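件名：寝室セルにおける右腕手首部の通信断(アラーム1802)について
起票元：Pliltville生活支援評価室
対象：双腕機 Pálfi(寝室セル、ベッドメイク工程)
保守窓口：Stalteck 保守サービス課
優先度：中
状態：経過観察中

## 申告内容

1月の定期点検後より、ベッドメイク工程の実行中に右腕手首部との通信が途切れ、アラーム1802を出力して保護停止に至る事象が発生しております。再起動により復帰いたしますが、同一工程内で再発することがあり、起票時点で4回を確認しております。いずれもシーツの裾を持ち上げて張る動作の途中で、腕を下げた待機状態での発生はございません。

左腕側に同様のアラームは記録されておりません。走行系、頭部カメラ、上位制御装置についても異常の記録はなく、セル側の電源電圧は規定範囲内でした。

なお、定期点検では手首部ハーネスの固定具を取り外しております。復旧作業の記録には「固定済み」とのみ記載されており、余長の処理方法は残っておりませんでした。

## 一次回答(保守窓口)

ご申告ありがとうございます。アラーム1802は、手首部の入出力ユニットから一定時間応答がない場合に出力されます。原因としては、コネクタの嵌合不良、ハーネスの断線または半断線、外装カバーによる圧迫、入出力ユニット本体の故障が考えられます。

つきましては、部品交換に先立ち、下記をご確認ください。

- アラーム直前の関節角度ログ(Nernilumより書き出したもの)
- 手首から肘にかけてのケーブルの取り回し
- ニットカバーの装着位置と、指基部への被さり方
- 布を把持した姿勢での外観

ログの書き出しにあたっては、保護停止を解除する前に保存を行ってください。解除後は直前区間の記録が上書きされる場合がございます。

## 現地確認

セルを手動モードに切り替え、低速でベッドメイク工程を実行しました。動作中は可動範囲に立ち入らず、外観の確認は停止後に行っております。

Nernilumのログでは、発生した全件において、右肘を曲げたまま手首を外側へひねる区間で応答時間が延び始め、その後に通信断となっています。肘の角度のみを変えた場合、手首のみを回した場合には、応答時間に変化は認められませんでした。 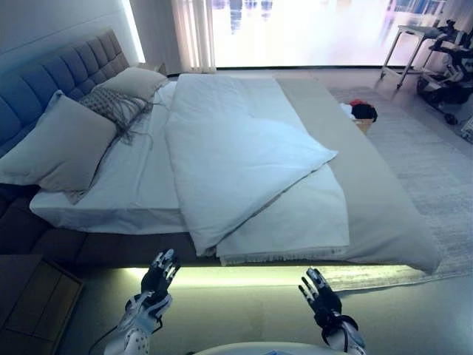
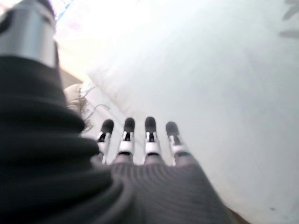
1枚目はベッド足元側、2枚目はハンドのニットカバー、次の1枚はシーツ裾の把持。 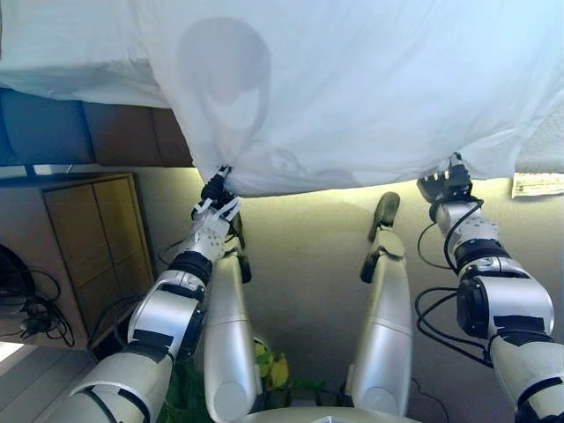
続いて主電源を遮断し、残留電圧の消滅を確認したうえで、手首側のコネクタを点検しました。結果は次のとおりです。

| 点検箇所 | 結果 |
|---|---|
| 手首側コネクタの嵌合 | ロック爪の掛かりが浅い |
| 肘側コネクタの嵌合 | 異常なし |
| 端子の変形、変色 | 認められず |
| 導通(静止状態) | 異常なし |
| 導通(手首を手で回転) | 瞬断を検出 |
| ニットカバーによる圧迫 | 認められず |

瞬断は、手首側コネクタを指で押さえた状態では再現しませんでした。ハーネスの中間部を軽く屈曲させても導通は維持されており、線材の断線よりも嵌合部の接触不良が疑われる結果です。

固定具の位置を左腕と比較したところ、右腕のものは肘寄りに取り付けられていました。この状態で手首をひねると、余長があるにもかかわらずコネクタの根元に引張りが加わります。

## 二次回答(保守窓口)

点検結果を拝見いたしました。入出力ユニットの交換は現段階では不要と判断いたします。コネクタの再嵌合および固定具の移設をお願いいたします。作業要領は以下のとおりです。

1. 布類をハンドから外し、両腕を保守姿勢まで移動させる。
2. 非常停止ボタンを押下し、主電源を遮断する。操作盤に作業中の札を掲示する。
3. ニットカバーを指先側へ寄せず、前腕側へまくり上げる。
4. 手首側コネクタを一度抜き、端子面に繊維くずがないことを確認する。付着がある場合は乾いた不織布で除去し、洗浄剤は使用しない。
5. ロック爪の音がするまで差し込み、軽く引いて抜けがないことを確かめる。
6. 固定具を手首側の取付穴へ移設する。結束バンドは余長部のみに使用し、コネクタ本体を縛らない。
7. 電源を投入する前に、手首を可動端まで手で回し、ケーブルが突っ張らないことを両方向で確認する。
8. ニットカバーを戻す。縁が指の関節にかからないこと。

結束バンドの切り残しは、布に引っ掛かるおそれがあるため根元で切断し、切断面を布の接触しない側へ向けてください。

## 処置記録

上記要領に従い、右腕の処置を実施しました。端子面に細かな繊維の付着があり、除去しております。固定具は手首側の取付穴へ移設し、古い結束バンド2本を新品に交換しました。

電源投入後、空動作で異常のないことを確認し、続いてシーツの裾を把持して張る動作を連続20回実行しました。アラーム1802の出力はなく、応答時間の延びも認められませんでした。その後、掛け布団の折り返しを含む全工程を通常速度で実行し、正常に完了しております。

左腕についても念のため嵌合を確認しましたが、処置を要する箇所はありませんでした。

## 追加のお問い合わせ

起票元より、以下2点についてご回答をお願いいたします。

**ニットカバーの洗濯頻度について**
端子面の繊維がカバー由来かリネン由来かは判別できておりません。点検周期とあわせて見直すべきか、ご教示ください。

**アラーム出力前の警告設定について**
応答時間の延びを検出した時点で腕を停止させる設定がNernilum側で可能でしょうか。布を張った状態で保護停止となると、ハンドが把持を維持するため、復帰前に手作業での取り外しが必要となります。

## 回答(保守窓口)

カバーの洗濯は現行の周期で差し支えございません。ただし、着脱の都度、裏面の毛玉を取り除いてください。ほつれが指の基部に及んでいるものは使用を中止し、交換をお願いいたします。

警告の事前出力は、監視設定の「応答遅延」を有効にすることで可能です。初期状態では無効となっております。有効化した場合の動作は減速停止となり、把持は自動では解除されません。布の取り外しについては、従来どおり保守姿勢への移動後に実施してください。低い値を設定されますと正常時にも停止することがありますので、しきい値は現地のログをもとに弊課より別途ご連絡いたします。

## 申し送り

- 定期点検の記録様式に、固定具の取付穴の位置および余長の向きを記入する欄を追加する。
- しきい値の連絡を受けるまで「応答遅延」は無効のままとする。
- アラーム1802が再発した場合は、解除前にログを保存し、本票に追記する。
- 次回定期点検で右手首側コネクタの嵌合を再確認し、異常がなければ本票を完了とする。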